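Open days should publish the denominator

Hatine opened its home robotics lab to visitors in November, and I went with a notebook and a short list of things I wanted to measure. The task on show was pillow handling: a two-armed robot, an armchair, a tiled floor, and an instruction to tidy. I have been to enough of these events to have an opinion about how they are run. Mine is that the demonstration was good and that the reporting around it was poor, and that the second matters more than the people on the stand seem to believe.

Soft goods are a fair choice of test. A pillow has no fixed shape, so a grasp planned from a single view can be wrong by the time the fingers close. It hides its own edges. When two pillows overlap, the controller has to decide which one it is holding, and a pull on one may drag the other. A rigid box on a table avoids all of this, and a lot of vendors still bring the rigid box. Hatine deserves credit for leaving it at home.

The lab also kept its clutter. There were cables on the floor and cardboard boxes at the back, and the setup looked like a room in use. I would take one trial in those conditions over 15 in front of a gray curtain. 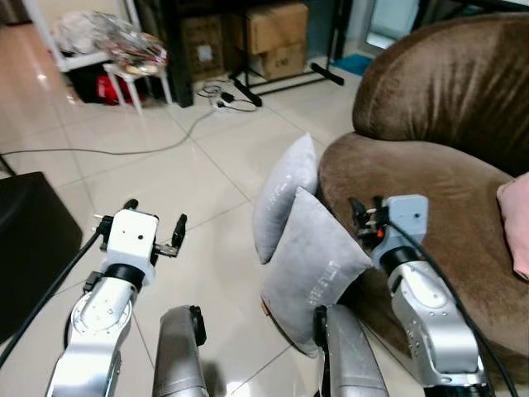

Why use two arms for a job a person often does with one hand? A parallel gripper holds a pillow at one small patch, and the rest of it sags or swings, so a second contact point is the cheapest way to control the orientation.

The talk before the session was given by Szabolcs Bíró, who runs the manipulation group. He was careful on the technical side. He explained that the grasp policy, which they call Karska, was trained on some 400 recorded episodes, split 50/50 between direct operator control and corrected autonomous runs. He also said that the split was a matter of budget and that he would have preferred more corrections. That is a useful admission and I wish it had been on the handout.

What the handout did have was a paragraph on "natural home assistance" and a diagram with no units. It gave no success rate. It did not say what counted as a success, whether a pillow left on its side was a pass, or how many resets a person performed between runs. I asked at the desk and was told the figures were being prepared for a paper. I don't doubt it. But the visitors who came that afternoon will form their view from what they saw, and a run seen once supports almost any view.

The usual defense is that an open day is for the public and that the public does not want tables. I think this underrates the public. A person who has bought a dishwasher has read a table. Joly, a smaller firm with a much duller robot, puts a whiteboard next to its arm and marks every attempt on it, including the drops. People stand and read it. Several of them ask better questions afterward than I do.

There is a cost argument too. Stustia showed a folding system two years ago with one clean run per hour and no failure data. Buyers assumed the rest. When the pilot units went out, the gap between the demo and the living room was charged to the whole field - I still hear it cited in meetings about unrelated machines.

My proposal is modest. State the task in one sentence. State the pass condition. Say which parts are autonomous and which have an operator in the loop. Log every attempt where visitors can see it, and log the human resets in a separate column. None of this needs new equipment, and a lab that already records its training episodes has most of the data on disk.

Hatine says it will open again in the spring. I intend to go, and I will be looking for the whiteboard before I look at the robot.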